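Notes from the January newsletter: The Cotness Seed Library Turns Over a New Leaf

The drawers are full again! If you came by the Cotness branch in the fall you will remember how sad the seed cabinet looked, with three sad envelopes of dill and a lot of empty dividers. As of this month we have 2,537 packets cataloged, labeled and filed, and every one of them is free to anybody with a borrower card. I have been helping with the seed library since it was two shoeboxes behind the returns desk, and I have never seen it look like this.

Most of the new stock came in through the fall seed drive. Su-chen Yip put the word out at the community plots on Lai Street, and people brought in jars, coffee cans, paper bags and one very large pillowcase of scarlet runner beans. (The pillowcase has gone home. The beans are in drawer four and they are gorgeous, purple and black and shiny as river stones.) We spent five evenings at the long table upstairs rubbing seed heads through kitchen sieves and blowing the chaff off, and there are still bits of marigold in the carpet up there.

What's new in the drawers

Tomatoes first, because that is what people ask for first. We have two that were grown and saved right here in town. One is a small yellow cherry that Yao-tsung Huang has kept going on his back steps for eleven summers. It has no proper name, so we filed it as "Huang's Back Steps" and he laughed and said fine. It's early, it splits a bit after heavy rain, and it tastes like a real tomato in the last week of June, when you are desperate for one. The other is a big ribbed pink that needs a strong stake and some patience. If you only have a balcony, take the yellow.

Beans are the best place to start if you want to save seed yourself. They mostly pollinate themselves, the seed is big enough to handle, and you can leave the pods on the plant until they rattle. Besides the runners we have a flat green pole bean, a bush wax bean, and a cream-colored drying bean with a maroon eye that makes a wonderful soup. Please note that the runners are the exception to what I just said! Bees love them, and they cross with each other freely, so grow just one kind if you want to bring seed back true.

Lettuce is in drawer two, and there's a lot of it. A single plant left to flower will give you more seed than a street could use. We have a speckled butterhead, a frilly red, and a romaine that stood through last July without turning bitter until the very end of the month. Sow it thin. Then sow it thinner than that.

Squash is where I have to be a little stern. We took in eight or nine bags of squash seed in the fall and could only file two, as the rest came from gardens where pumpkins, zucchini and gourds had all been flowering side by side. They would grow, sure, but you might wait all summer for a zucchini and get something the shape of a bowling pin that tastes like wet cardboard. If you'd like to save squash for us this year, come to the hand pollination evening in June and we'll show you how to tape the flowers shut.

There are flowers too: cosmos, calendula, two colors of nasturtium, a tall branching sunflower, and love-in-a-mist. Take the love-in-a-mist even if you don't think you want it. You scatter it on bare ground and walk away, and the dried pods look great in a jar all winter.

How borrowing works

It's the same as last year with one change. You can take up to five packets a visit, and you write them down in the green book on top of the cabinet. There are no due dates and no fines. If your plants do well and you're able to save some seed, we'd love a pinch of it back in the fall. If the groundhog got everything, tell us about the groundhog.

The change is the envelopes. We used to reuse whatever came in the mail, and the little seeds leaked out of the corners. Poppy was the worst. Chun-yin Chiu found a fold that needs no glue and doesn't leak, made from a square of plain paper, and he has folded almost 2,000 of them. There's a sheet of instructions taped inside the cabinet door if you'd like to make some at home. Please write the plant, the variety if you know it, the year, and where it was grown. "Green bean, good" is lovely to read but hard to file.

Testing the old stuff

We also had a tin of leftover packets going back a long way, and before throwing anything out we ran the damp towel test on all of it. You can do it in your own kitchen. Lay ten seeds on a damp paper towel, roll it up, slip it into a bag with the top open a little, and put it somewhere warm, like the top of the fridge. Check it after a week. If seven or more have sprouted, treat the packet as good. If it's four or five, sow twice as thick. Any less and you may as well scatter them in a corner and hope.

Results were mixed. Tomato seed from six years back came up like it was picked yesterday. Onion and parsnip were dead, every last one, and they were only two years old -- so buy or borrow those fresh. The big surprise was a packet of okra so old that the writing had faded to brown. Ho-yin Mak wouldn't let me toss it, soaked the seeds overnight, and got six out of ten. She's growing them on for us in her sunroom and I'm hoping for a whole drawer of okra by next winter.

Swap day is coming

The winter swap is at the end of the month, from ten in the morning until two, in the main room downstairs. You don't need to bring seed to take seed, and beginners are more than welcome. There will be soup. The Bemier Road gardeners are bringing cuttings and divided perennials, and Tin-yau Lu will be running the pruning table again with his box of practice branches, so bring your own shears if you want him to look them over. He'll sharpen them too if the line isn't long.

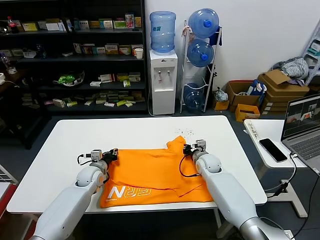

Seed that you plan to keep needs to be dry, cool and in the dark, and most of the trouble people have comes down to the first of those. Spread it on a plate or a window screen, never on a paper towel, where tomato seed will stick like glue. Give it two full weeks indoors. A bean is ready when you hit it with a hammer and it shatters; if it squashes, wait. For catching seed heads that drop everything the minute you touch them (lettuce, calendula, dill), old clothes are the handiest thing going. A T-shirt like the bright orange one with the white lettering, if you lay it out flat on a table, gives you a smooth surface to shake the stems over, and on a color that loud the dark seed shows up beautifully. Then you gather up the edges and tip the whole lot into a bowl. Jersey is kinder than a towel for this, as there are no loops for the seed to hide in. Once everything is dry, paper envelopes inside a lidded glass jar are all you need, and the back of a closet is a fine place for the jar.

A few of you asked about the fridge. It's great for long storage if the jar seals well, but let the jar come up to room temperature before you open it, or the damp air settles right on the seed. I ruined a whole jar of leeks that way and I still think about them.

What to start now

Not much, and that's the hard part! Onions and leeks can go in under a light at the end of the month. Slow herbs like thyme and rosemary can too, if you have a warm spot. Hold off on tomatoes until the middle of March, whatever the sunny windowsill is telling you. If you're itching to get your hands dirty, try winter sowing. Cut a milk jug most of the way around the middle, poke holes in the bottom, fill it with a few inches of potting mix, sow something hardy like kale or calendula, tape it shut, leave the cap off, and set it out in the snow. The seeds know when to come up. I had six jugs on my porch last winter and the kale from those was sturdier than anything I raised indoors.

We have a stack of clean jugs behind the desk, and would gladly take more (rinsed, please, with the labels peeled if you have the patience).

Drawers we'd love to fill

We're short on peppers of every kind, especially mild ones. We have no cucumbers that were grown locally. We'd also be thrilled with any native wildflowers, as long as they came from your own yard and not from the preserve. And if somebody out there is growing the Flako melon that used to turn up at the farm stand on the county road, please, please get in touch -- I have been asking around for three years and would happily trade you anything in the cabinet for a dozen seeds.

The seed cabinet is open whenever the library is. Helpers are at the desk from four to six on most afternoons, and if you catch us with sieves in our hands, pull up a chair.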